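Why Do Snacks Go Stale? (And What a Plastic Tub Can Do About It)

We use cookies to make this site work and to see which pages you like best. Ask a grown-up before changing your settings. Accept | Settings

Have you ever opened a bag of chips, eaten a few, forgotten about it, and come back the next day to find they'd gone all bendy? Me too. I bit into one last April that folded in half like a piece of felt. It didn't even crunch! It just sort of gave up in my mouth.

I write about kitchens for Ruria, our kids' page, and I get more questions about snacks than about anything else. So let's talk about what happens to food after you open the bag, and why putting it in a tub with a lid is a pretty smart thing to do.

First, what does "stale" even mean?

Stale is a funny word because it covers two opposite things. Crackers and chips go stale by getting softer. Bread and cake go stale by getting harder. How can one word mean both?

The first part of the answer is water. There's water in the air all around you right now, only it's spread out so thin you can't see it. (You've met it before, though. It's what makes a cold glass of lemonade get wet on the outside.) A chip is very, very dry. When you leave the bag open, the chip soaks up a tiny bit of that water from the air, and a chip with water in it can't snap anymore. It bends.

Bread has lots of water in it to begin with, so some of that can escape into the air and leave the crust and crumb dry. Bread is extra sneaky, too: the starch inside it slowly stiffens up as it sits, even if it's wrapped. That's why yesterday's roll feels tough until you toast it.

So a dry food left out gets damper, and a damp food left out gets drier. I like to think of them as trying to meet in the middle.

What about chewy snacks?

Good question, and I was hoping you'd ask! Some snacks are meant to be soft and chewy, with oil and spices all over them. My neighbor Lambros Spanos loves the hot ones. He gave me one strip and I had to drink two glasses of milk. Snacks like those have a different problem from chips. They can dry out at the edges, and the oil on them gets everywhere if the bag tips over. I found that out in my backpack, and my library book will never be the same.

Oil can also go "off." When it sits in the open for a long time, oxygen from the air changes it, and it starts to smell a bit like crayons or old paint. Grown-ups call that rancid (say it RAN-sid). If your snack smells like crayons, don't eat it.

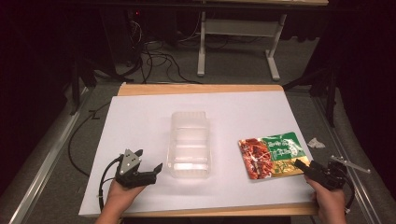
Now, a snack bag is a clever thing while it's sealed. Lots of them are made from several thin layers stuck together, and each layer has a job. One might keep out air, another might keep out light, and another lets the bag be melted shut at the top. The trouble is that once you tear it, you can't un-tear it. You can roll the top down and clip it, and that helps, but air is very good at finding gaps.

That's where the tub comes in. A stiff plastic tub keeps its shape, so your snack won't get squashed. With a tight lid on, hardly any new air can wander in. And if it's see-through, you can tell what you've got left without opening it. Every time you lift the lid to peek, you swap the air inside for fresh air, so less peeking means longer crunching.

Did you ever wonder why so many tubs have ridges down the sides? Try this with a piece of paper. Stand it on its edge and it flops right over. Now fold it back and forth like a fan and stand it up again. Much stronger! Ridges do the same thing for thin plastic. The rounded corners help too, mostly at washing-up time, as there's no pointy bit for crumbs to hide in.

Let's do an experiment!

You'll need 12 plain crackers (all the same kind), a plate, a bag you can fold over, and a tub with a lid.

Put four crackers on the plate and leave them out. Put four in the bag and fold the top down twice. Put the last four in the tub and press the lid on all the way round. Keep all three next to each other on the counter, away from the stove.

Wait 16 hours. I know, that's ages! Start after lunch and check at breakfast.

Now wash your hands and snap one cracker from each place. Listen hard. Which one goes SNAP and which one goes more like fup? Write it down, then wait another day and snap another one from each. When I did it at home in rainy weather, my plate crackers were floppy by breakfast and the tub ones were still noisy. If you live somewhere very dry you may get a different answer, and I'd love to hear about it.

Packing a tub without making a mess

Check that the tub is clean and really dry inside. One drop of water in the corner is plenty to soften a cracker. Work on a flat table, with the tub close to the bag so you don't have far to go. Tip the food in slowly, and hold the tub with your other hand.

Don't mix wet things with dry things. My cousin once packed orange slices and pretzels together, and by lunchtime she had orange-flavored mush.

Before you throw the bag away, look for the date and for any words like "keep in the fridge after opening." Those words still count after the food has moved! I cut that bit off and tape it to the lid. If anybody in your house has an allergy, save the ingredients list as well.

And please ask a grown-up about anything with meat, fish, or egg in it. Those need the fridge, and going stale is the least of their problems.

Next time I'm going to find out why brown sugar turns into a rock, and whether a slice of bread in the jar can fix it. I've got a really bad lump in my cupboard right now, so wish me luck.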